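3.2 Sorting and storage of small finds

The excavated soil from both trenches was wet-sieved on site, and the residues were dried in open trays before being brought indoors. Sorting began in June and was carried out by two people at a time, working to a written guide prepared by Pao-chu Yen for the earlier season at Basstead. The guide sets out the order in which material is to be removed from the residue: bone first, then shell, then beads and worked stone, and last of all charred seeds. We kept to this order throughout so that the results could be set beside those from Basstead without adjustment.

A total of 2000 small finds were recorded from the Midier site. Of these, 900 came from the upper floor layer and 600 from the pit beneath it; the rest were recovered from the spoil and cannot be tied to a layer. The spoil material is listed in the appendix but takes no part in the counts discussed in Section 4.

Beads and seeds were kept in divided plastic boxes with hinged lids (Figure 3). Each box was given to a single context, and the cells were filled in the order in which the finds were entered in the register. Bone and shell, being larger and often fragile, were bagged separately with a paper label inside and a second label tied to the neck.

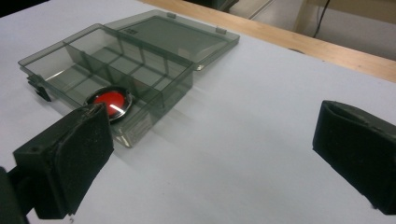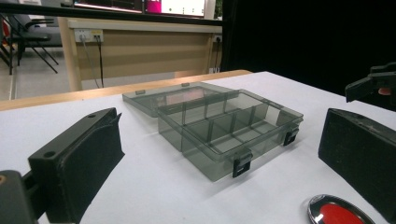
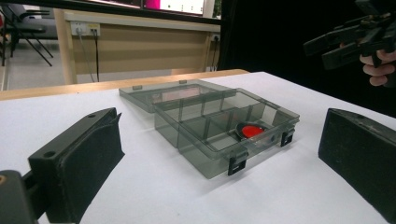 Figure 3. Compartment box of tinted, see-through plastic, shown with the lid open. Three views.

The use of divided boxes had one drawback. Very small seeds can pass under a divider if the box is tilted, and in the first weeks 14 entries in the register had to be withdrawn when the contents of neighbouring cells could no longer be told apart. Seeds below the size of a mustard grain were from then on placed in glass tubes with cotton stoppers. The withdrawn entries are marked as such in the register and have not been replaced.

Measurements were taken with sliding callipers to the nearest tenth of a millimetre. Length, width and hole diameter were recorded for every whole bead, and broken beads were measured only where more than half of the edge survived. Colour was noted in daylight, near the north window, using the short list of terms agreed for the Zotovis survey - a list that has its faults, particularly in the browns, but which allows direct comparison between the two collections.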